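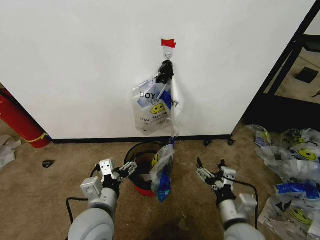 Zwischenbericht an die Zalewska-Stiftung
Projekt »Pausenküche« an der Grundschule Perport
Berichtszeitraum: erstes Schulhalbjahr
Verfasst von: Dagmar Kolář, Projektleitung

1. Stand des Vorhabens

Die Pausenküche läuft seit September. Bewilligt wurde sie als Angebot für die Klassen 1 bis 4, mit einem warmen oder kalten Frühstück in der ersten großen Pause und einer Kochstunde je Klasse im zweiwöchigen Wechsel. Das Frühstück gibt es seit der zweiten Schulwoche. Die Kochstunden haben drei Wochen später begonnen als im Antrag vorgesehen. Der Grund war die Abnahme der Herdanschlüsse im ehemaligen Werkraum, die der Schulträger erst nach den Herbstferien terminieren konnte. Bis dahin haben wir mit kalten Gerichten gearbeitet, im Klassenzimmer und ohne Strom.

Zum Stichtag waren 153 Kinder für das Frühstück angemeldet. Im Antrag waren wir von einer niedrigeren Zahl ausgegangen. Die Küche kommt damit zurecht, die Ausgabe an der Theke aber nur knapp. Zwischen 9.35 Uhr und 9.45 Uhr staut sich die Schlange bis in den Flur vor dem Sekretariat. Seit November gehen deshalb die Klassen 1 und 2 fünf Minuten früher in die Pause.

2. Frühstück

Das Angebot besteht aus Haferbrei oder Müsli, Vollkornbrot, einem Aufstrich, Rohkost und Obst. Getränke sind Wasser und ungesüßter Tee. Milch wird zum Müsli gereicht, auf Wunsch auch ein Haferdrink. Obst und Gemüse liefert der Hof Werimer zweimal in der Woche, das Brot kommt von der Bäckerei im Ort.

Der Haferbrei wurde in den ersten Wochen schlecht angenommen. Gordon Nguyen, der die Küche leitet, hat daraufhin den Wasseranteil gesenkt und geriebenen Apfel mitgekocht. Seither bleibt weniger stehen. Bei der Rohkost gehen Gurke, Kohlrabi und Möhre gut, Sellerie und rohe Rote Bete kaum. Rote Bete wird inzwischen als Aufstrich verarbeitet und so auch gegessen, vor allem in den dritten Klassen.

Für Kinder mit Unverträglichkeiten liegt in der Küche eine Liste aus, die das Sekretariat pflegt. Im Oktober war sie an einem Tag nicht aktuell, ein Kind mit Nussallergie hat beinahe das falsche Müsli bekommen. Eine Betreuerin hat es rechtzeitig bemerkt. Wir haben danach sämtliche Nüsse aus dem Frühstück genommen. Diese Regelung bleibt.

3. Kochstunden

Die Kochstunden leitet Dayana Ibarra, Diätassistentin, an zwei Vormittagen in der Woche. Eine Gruppe besteht aus höchstens 22 Kindern, bei größeren Klassen wird geteilt. Jede Stunde dauert 90 Minuten einschließlich Essen und Abwasch.

Bisher behandelt wurden Suppen, Brotaufstriche, Hülsenfrüchte und Pfannkuchen mit Gemüse. Die Klassen 1 und 2 schneiden mit Kindermessern weiches Gemüse und rühren kalte Gerichte an. Am Herd stehen nur die Klassen 3 und 4, immer mit einer erwachsenen Person pro Kochstelle. Das bindet Personal, und an Tagen mit Krankmeldungen mussten wir auf kalte Rezepte ausweichen. Ausgefallen sind im Berichtszeitraum drei Kochstunden. Zwei davon sind nachgeholt worden, die dritte (Klasse 4b) wird im März nachgeholt.

Am meisten Gespräch gab es bei den Linsen. Viele Kinder kannten sie nicht oder nur aus der Dose, andere essen sie zu Hause jede Woche und konnten erklären, wie man sie würzt. Das Rezept eines Vaters für eine rote Linsensuppe mit Zitrone ist inzwischen fest im Plan.

Die Rezepte werden als Blätter mit nach Hause gegeben. Sie liegen auf Deutsch vor, die Übersetzung ins Türkische, Arabische und Ukrainische ist begonnen, aber noch nicht fertig. Im Antrag war sie für Dezember zugesagt. Wir rechnen jetzt mit April.

4. Zusammenarbeit mit den Eltern

Der erste Elternabend zur Pausenküche war gut besucht, der zweite schwach. Nach Rücksprache mit der Elternvertreterin Rhonda Doucette wird es keinen dritten Abend in dieser Form geben. Stattdessen kochen Eltern und Kinder im Frühjahr an einem Nachmittag gemeinsam. Frau Doucette hat auch angeregt, den Speiseplan schon in der Vorwoche auszuhängen und nicht erst am ersten Schultag der Woche. Das machen wir seit Januar.

Kritik kam vor allem zu zwei Punkten. Einige Eltern hätten gern einmal in der Woche Wurst beim Frühstück. Wir haben das im Team besprochen und bleiben beim vegetarischen Angebot, auch aus Kostengründen. Andere wünschen sich, dass mitgebrachte Süßigkeiten in der Pause ganz untersagt werden. Darüber entscheidet die Schulkonferenz, das Projekt hat dazu keine eigene Regel.

5. Personal und Räume

Die halbe Stelle in der Küche ist seit Oktober mit Gilang Raju besetzt. Die Belehrung nach dem Infektionsschutzgesetz liegt für alle Beteiligten vor. Der Werkraum ist fertig umgebaut, es fehlt noch eine zweite Spüle. Der Schulträger hat sie zugesagt, einen Termin gibt es bisher nicht. Bis dahin wird in zwei Durchgängen abgewaschen, was am Ende jeder Kochstunde zehn Minuten kostet.

Die Bestellungen laufen über das Programm Udirik. Nach einer Umgewöhnung ist es brauchbar – nur die Monatsauswertung muss von Hand nachgetragen werden, da Rücklieferungen darin nicht verbucht werden.

6. Mittelverwendung

Die Personalmittel liegen im Plan. Bei den Lebensmitteln ist der Ansatz überschritten, was auf die höhere Zahl der Anmeldungen und den Preis für Obst im Winter zurückgeht. Bei der Ausstattung ist dagegen Geld übrig, weil Töpfe und Schneidebretter aus der aufgelösten Lehrküche der Nachbarschule übernommen werden konnten. Wir beantragen, die Restmittel aus der Ausstattung in die Position Lebensmittel umzuwidmen. Die Aufstellung mit den Einzelbeträgen liegt diesem Bericht als Anlage 2 bei.

7. Planung für das zweite Halbjahr

Vorgesehen sind die Themen Getreide, Kräuter und Reste. Für Mai ist ein Besuch der vierten Klassen auf dem Hof Werimer vereinbart, die Busfahrt übernimmt der Förderverein. Die Befragung der Kinder zum Frühstück findet vor den Osterferien statt, in Klasse 1 und 2 mit Bildkarten. Die Ergebnisse gehen in den Abschlussbericht ein.

Offen ist die Frage, wie das Frühstück nach Ende der Förderung bezahlt wird. Ein Elternbeitrag ist im Gespräch, mit Befreiung für Familien mit geringem Einkommen. Der Schulträger hat sich dazu noch nicht geäußert. Wir bitten um ein Gespräch mit der Stiftung vor den Sommerferien, möglichst unter Beteiligung des Schulträgers.

Anlagen: 1 Speisepläne, 2 Kostenaufstellung, 3 Rezeptblätter (deutsch)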